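Week 4: Drape, or why cloth hangs the way it does

Hello again! I promised less maths this week and I've mostly kept my word. If you missed Obsa's session on fibres, borrow someone's notes before you read on, as I'll be using "warp" and "weft" all over the place.

Drape is how a fabric falls under its own weight. Take a circle of cloth, lay it over a smaller disc and let the rest hang (you did this in May with the old curtain samples, remember the mess?). A stiff cloth sticks out like a hat brim. A limp one drops straight down and makes lots of narrow folds. We score it as a percentage, and a low score means a limp cloth. My Clurnness lining came out at 55 on the straight grain and my canvas apron wouldn't play at all.

Things that change the score: weight, yarn twist, how tight the weave is, and any finish. Washing matters too! Jytte Vigfúsdóttir's handout has a lovely table on this, page 70.

Please cut on the true bias at least once before the practical. The same cloth will behave like a stranger.

Sheer and filmy materials get their own half hour. Folds in them show up mainly as soft changes of tone, so they're a pain to draw, and I'd start with a 2B pencil and a very light hand.

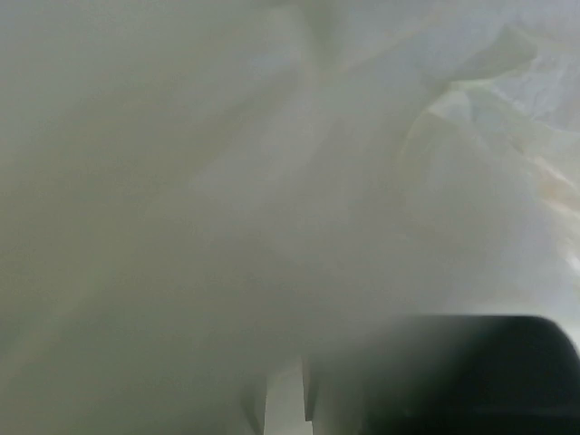
For next week

Read the chapter on pleats and bring a metre of anything you don't mind ruining.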